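Print this page | E-mail this page

Setting a table at home: speaker notes
Evelien De Bruijn, 20 July 2019

Open with thanks to Ward Aerts for the room and the coffee. Remind people that the handout is by the door.

Start with the table itself. Most of us own more flat things than we use: boards, mats, plates, coasters. They sit in a stack and the top two get picked every time. Ask who has a stack like that at home. Wait for hands.

First point, mats. Put the mat down before anything else and line it up with the table edge. A striped mat shows it when it is crooked, a plain one forgives more. Woven mats should be shaken out and stored flat. Rolled ones never lie down properly again.

Second point, color. Dark plates on a pale or gray mat are easy to see and easy to set straight. Toon Willems will ask about white on white. Say it works if the mat has some texture.

Third point, rough plates. Dark stone-look pieces are good for cheese, bread and dry food. Sauce gets into the ridges, so wash them with a soft brush soon after the meal.
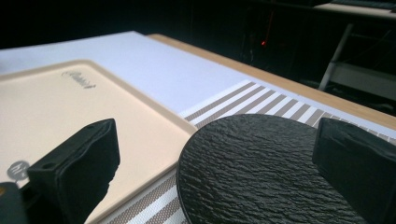 Boards come next. A cutting board can go on the table for bread, but give it its own side and keep the mats clear of it. Boards with a raised rim hold the crumbs. Wipe before carrying back to the kitchen.

Skip the section on glasses if we are past the 13 minute mark.

Finish with the exercise: everyone sets one place from the box, 5 minutes, then swap seats with a neighbor. Chun-hung Fung has the spare mats. The next talk is in November and covers storage.

Contact | Copyright Ibarra Home Evenings | Back to top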